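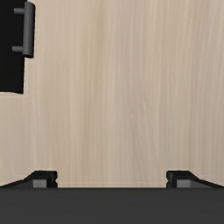 Pale wood grain, black panel at upper left (computer rendering)

Holroyd Mutual Bank: Merger FAQ
Updated April

Is Holroyd being bought by Prasov?
No, it's a merger. Members of both banks voted in the spring. Prasov keeps its charter and the Holroyd name stays on the branches for now.

Will my account number change?
Checking and savings, no. Old Drullance accounts (the ones starting with 74) yes. You'll get a letter with the new number before anything moves.

What about my debit card?
Keep using it. Same PIN. New cards go out when the old one expires.

Are branches closing?
4 are. Vudstead Main Street is not one of them, we get asked this daily. Full list is posted at every teller window.

Who is running the combined bank?
The Prasov chief executive takes the top job. Our current chief executive stays on as deputy through the changeover, then retires. Board seats are split evenly.

Is my money still insured?
Yes. If you have deposits at both banks, the two are counted separately for a while after the merger and then together. Near the limit? Call us and we'll go thru it with you.

My mortgage is with Holroyd. New rate?
No. Rate, term and due date all stay as signed. Only the payee name on your statement changes.

I have autopay set up from another bank. Do I need to redo it?
Not right away. Old routing number works for 20 months. After that payments bounce, so please dont leave it to the last week.

Why merge at all?
Costs, mostly. Two small banks paying for two computer systems. Over 161 loan products between us and plenty of those were the same loan with a different name.

Are staff losing jobs?
Some back office roles, yes. Tellers at the closing branches have been offered spots elsewhere.

Can I still get paper statements?
Yes. Free if you already get them. New accounts pay a small fee, see the fee sheet.

When is the phone line open?
8 a.m. to 6 p.m. Mornings are busy, try after 2.

I didn't get my letter.
Check that we have your current address, then call or stop by a branch. We can reprint it while you wait.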